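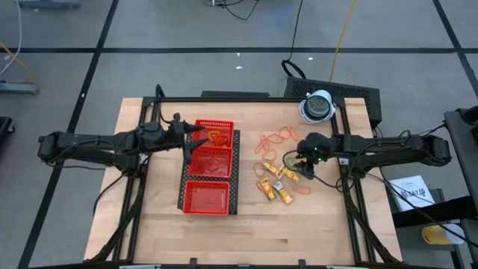 Rubber bands don't deserve a home, according to Kyu-ri Kwon, who wrote in after my last column to tell me so. They cost next to nothing, she says, they go brittle by August anyway, and anyone sorting them is putting off real work.

Well, I was putting off real work! But I still think she's wrong. A bag of 400 bands costs very little, sure, and then you spend years finding them under the toaster and inside your good shoes. Give them one compartment — just one, with sides — and the whole table calms down. I don't even care if they're tangled in there. I only want to know where to put my hand when the bag of rice needs closing.

Where I do part ways with the tidy people is on filling every slot. Leave a section empty! Eckhard Stüber told me years ago that a full organizer is just a drawer with walls, and I've been repeating it ever since without giving him credit. Stuff turns up. You need somewhere for it to land.

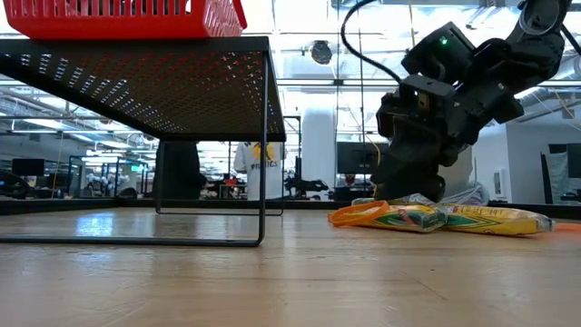

Snacks are a whole other fight in my house. I used to keep them in the same place as the bands and the twist ties, and all that got me was crumbs in everything. These days I'm for putting the basket up high, on one of those wire-legged shelves with the perforated top, and letting the little yellow packages stay down on the table where people can reach them. Yes, it looks less finished. My sister hates it. But a snack you can see gets eaten, and a snack at the bottom of a basket gets found 11 months later, and I've done that cleanup twice.

Kyu-ri, if you're reading, I'll meet you halfway: throw out the brittle ones. I went through mine last night and 19 of them snapped when I pulled. The rest are staying.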